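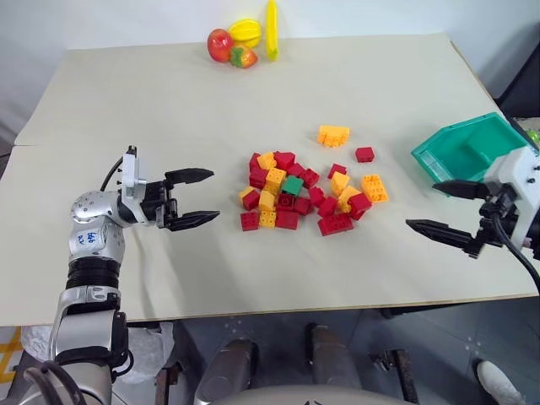 Odile Ferrant
Fiction contributor

Pinch Strength

November | By Odile Ferrant
Print this story | E-mail this story

So I'd had the cast off for nine days and I hadn't told anyone at work how bad my hand was.

They knew I'd broken the wrist, obviously. You can't hide a cast, and I'd slipped in the Zurnari parking lot in front of half the building with a box of donuts in my arms. What they didn't know was that the physical therapist in Villanueva had handed me a little gauge and told me to squeeze, and I squeezed until my ears got hot, and she wrote down a number and covered it with her sleeve so I wouldn't see. (I saw.)

And then my boss said, great, you're back, you can run the comparison.

The comparison was two controllers for the same pair of arms. One came from Verkis and was a big solid thing, two handles on a frame, with triggers that pushed back at you when the fingers met something. The other was from Dellitz and weighed next to nothing. You slid your thumb and one finger into a pair of loops, and when you pinched, the gripper pinched. We were supposed to pick one by the end of the month and buy a lot of them. I'd drive both, same table, same chores, and write up which was better.

I'd been waiting to do that job for a year! I had opinions about controllers the way other people have opinions about knives. I wasn't going to hand it over to the new guy because of a wrist.

The chores were dumb, as they should be. You pour out a heap of toy bricks, red and yellow, and you clear them into a teal bin. Then you pick up the bin and tip the bricks back out and go again. Plastic fruit lived along the back of the table for a different chore I never got to, an apple and a strawberry and a star fruit and a banana that somebody had stood up on its end against the wall. The paper on the table kept wrinkling. I'd smooth it down with my good hand before every session, and it would be wrinkled again before lunch.

Somewhere in the bag there was one green brick. I don't know where it came from. It wasn't in the instructions. The instructions said red and yellow, with a little chart.

I started with Verkis because it was already bolted to the desk, and for the first hour I felt like a genius. My left hand was fine, so the left arm was fine. It went where I wanted and stopped where I wanted. It had a label on it with something written in blue marker, and I had a long argument with the night tech over what it said, which we never settled. The left arm was a joy.

The right arm was the one my bad hand had to drive.

You have to understand how that trigger worked. The harder the brick pushed on the fingers, the harder the trigger pushed on me, and that was the selling point, it was printed on the side of the carton. You could feel the brick. I could feel it too, all the way up to the elbow. I'd get the right gripper open and down beside a nice red one at the corner of the pile, and I'd start to close, and the trigger would come alive under my finger, and my finger would just sort of give up. The jaws drifted apart. The brick sat there.

I wrote "slipped" in the log. I wrote it a lot.

After a while I noticed that I was cheating. I'd leave the right arm hovering, jaws wide, looking busy, and reach across with the left and do everything from that side. Except the bin. The bin sat too far over for the left, so for the bin I had to use the right, and before every bin lift I'd put the handles down and shake my hand out under the desk where the cameras couldn't see it, as if the cameras cared. 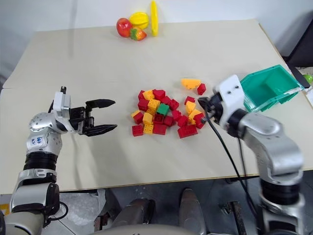 Loops

Dellitz went on in the second week and I could have cried. It asked for nothing! You breathed on it and the fingers closed. I put my thumb in one loop and my finger in the other and brought them together like I was picking a hair off a sweater, and over on the table the gripper shut as if it were being driven by a person with a normal arm.

I cleared the whole heap in one go. Then I did it again just to be a show-off. I lifted the bin, and it wobbled a bit because there's no push-back at all on that thing and you can't tell what you're holding until you look, but up it went.

The night tech was eating noodles behind me. He said the motion looked twitchy.

I said it looked fast.

He said, sure, fast, but the fingers kept clapping together on nothing, and did I know I'd squashed the paper there by the front edge.

I told him to eat his noodles.

He was right, though. I'd go in for a brick and miss by a hair and not feel that I'd missed, and I'd carry a fistful of air all the way to the bin and let it go with great ceremony. With Verkis you'd know. With Verkis the empty trigger went soft and you'd just go back for another try. I did know that. I knew it while I was filling in the form, in the box marked "operator preference," where I put down Dellitz and underlined it.

That night I did my homework at the kitchen table. The therapist had given me putty (yellow was easy, then red, then green, and I was on yellow) and a sheet with drawings of a hand doing things to the putty. Roll it, pinch it, pull it like taffy. My hand in real life looked nothing like the drawings. It looked like it was being driven by a beginner over a bad connection. I'd tell the thumb to go and there'd be a pause, and then most of the thumb would go.

I pinched the yellow putty forty times. That's not a figure of speech, the sheet said 40, with little boxes.

The next day the summary came through from the data people, who never come downstairs. We had 2,071 grasps in the log by then, across both setups. They'd made two charts. On the Dellitz chart there was a fat column called "closed on nothing," and on the Verkis chart there was hardly any of that, just one weird tall bar called "slipped, right side only."

Right side only. There was even a note next to it, very polite, asking if the right gripper might need service.

I sat looking at that for a long time. All I had to do was say yes. We'd swap the gripper, and they'd all forget about it by Christmas, and we'd buy forty-some pairs of loops and I could go on picking hairs off sweaters with everybody thinking I was quick. 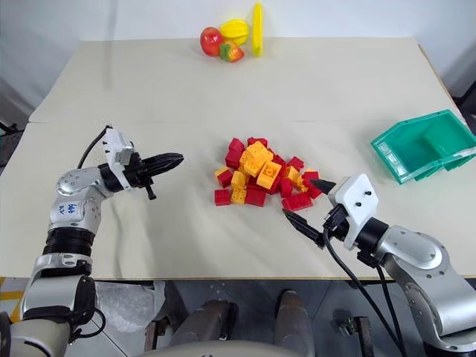
I went down to the table instead and put the Verkis handles back on, which took me most of an hour because of the bolts. Bolts were not on the therapist's sheet. I got the last one in with my left hand and my knee.

Then I ran it with the left arm closed up and parked, so I couldn't lean on it. Fingers shut, pointing at the pile, not allowed to help. Right arm only. I picked the closest red brick, opened the jaws, let one finger come down low on the near side of it, and I squeezed.

It slipped.

I opened and squeezed again and this time I left my wrist straight, like in the drawing with the arrow, and didn't try to be fast. The trigger pushed. I pushed. It hurt in a dull, stupid way, and I could feel the edge of the brick through all that wire and metal, I could feel it turn a little and settle. I got it over the lip of the bin and dropped it, and I made a noise that brought the night tech in from the hall.

"What happened?" he said.

"I picked up a brick," I said.

He looked at the table, and then at the log, and then at my hand, which was shaking like a wet dog. He's not a big talker. He pulled the other chair over and sat down in it.

"It's you," he said. "The right side. It's not the gripper."

"It's me."

"Huh," he said. Then he asked if I wanted him to drive the right and me the left, and I said no, and then I said maybe after the next one, and we did it that way until past midnight, one handle each, knocking elbows. He was terrible at it. He was so much stronger than me and he was terrible, he bulldozed the whole pile. I got to tell him to slow down, which I'd like to be able to do every day of my life.
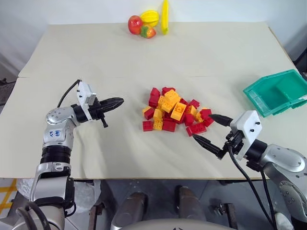
Operator Preference

I wrote the thing up over again from the top. I put in that the operator was recovering from a wrist fracture and that the right-side slips should be thrown out, or better yet done over with someone else on the handles. I put in that Dellitz was easier on a weak hand and that this was worth knowing, because people do have weak hands. And I put in that if you wanted to feel what you were holding you should buy the other one. My boss read it standing up. She asked why I hadn't told her, and I gave her some answer, I don't remember what, and she said take the therapy appointments on company time and go sit down.

They had the new guy do the reruns. I sat next to him. He was good, the little creep.

We bought Verkis in the end, and one set of Dellitz loops that hangs on a hook by the door. I still use it when the weather turns and the wrist gets cranky.

The green brick disappeared around then, I should say. It was in the pile and then it was not in the pile, and the night tech swore he hadn't touched it, and I swore I hadn't either.

It's on my kitchen windowsill. I'm on the red putty now. Every night after the boxes are checked off I pick the brick up with my thumb and one finger, hold it out over the sink, and count. Last night I got to 37 before I let go.

Contact the fiction desk | Copyright Odile Ferrant, all rights reserved | Back to top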